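Against the Five-Star Everything

By Nilmini Mollah

My dentist wants to know how she did. So does the pharmacy, the parking garage, the man who sold me a shower curtain and the website where I looked up how to hang it. One Sunday in September I had 3 requests for feedback before I had finished my coffee, and one of them was asking about the coffee.

I used to answer these. I was brought up to fill in forms when they were handed to me, and I thought somebody at the other end must be reading. I am no longer so sure. A survey asks me to rate my "overall experience" of buying a bag of potting soil. I carried it to the car. What is the range supposed to be?

The defense of all this is that ratings help the rest of us choose. I would like to believe it. When I needed a new kettle last fall, I sat down with two contenders, the Tutow and the Nirkico. The Tutow had 1,355 reviews and the Nirkico had 3,613, and they had the same average down to the decimal point. I read for most of an evening. One person took off two stars over a late delivery. Another gave five stars and wrote that she had not opened the box yet. Somebody had reviewed a toaster. I bought the Nirkico on color and it boils water, as I expect the Tutow would have.

An average is supposed to cancel out the cranks on either side and leave you with something solid in the middle. But the middle has gone missing. People give five stars when nothing went wrong and one star when something did, and a number built on that mostly tells you how often things go wrong for people who bother to write in. A restaurant I have loved for years, Siriwardena, sits well below the sandwich chain across the street. The food at Siriwardena is slow and some of it is very hot. The chain's sandwiches are exactly what you thought they would be. If you went by the stars you would eat a lot of sandwiches.

Then there is the question of who pays. My friend Anjana Siddiqui spent four years on the phones at Ninico, a furniture seller, where anything under a five counted as a failure. A four, which I had always thought of as a warm and decent mark, went on her record as a complaint. She had callers who told her she had been wonderful and then gave her a four on principle, because they believed nothing is perfect. She also had callers who gave her a one over the price of a sofa. Her bonus hung on this. She once asked her manager what the difference was between a one and a four, and he said there wasn't one, for their purposes.

I have trouble seeing what the scale is for at that point. If only the top mark is a pass, the company has a yes-or-no question and is dressing it up as something finer. The customer thinks she is giving an opinion. She is being handed a small lever over a stranger's rent, and she hasn't been told.

People tell me I am being sour, and that before ratings we were at the mercy of whoever had the biggest ad in the phone book. True enough. I hired a terrible roofer that way. I have also hired a terrible roofer with 62 glowing reviews, and the second one cost more.

What I do now is ask people. I ask the woman next door about plumbers and my brother about tires. Their tastes are narrow and their information is old, but I know how much salt to take with each of them. And when the pharmacy asks how it did, I close the window. If something goes badly wrong I will call, and they can write that down.
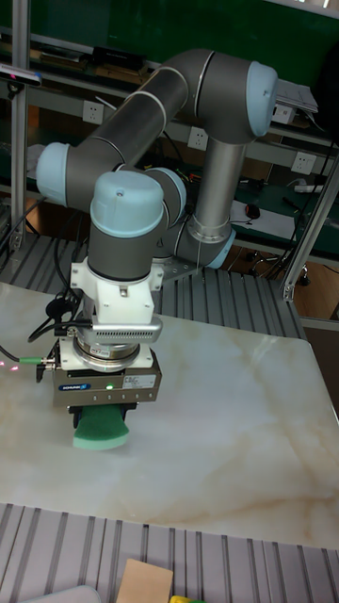 A robot arm over a white marble-patterned tabletop.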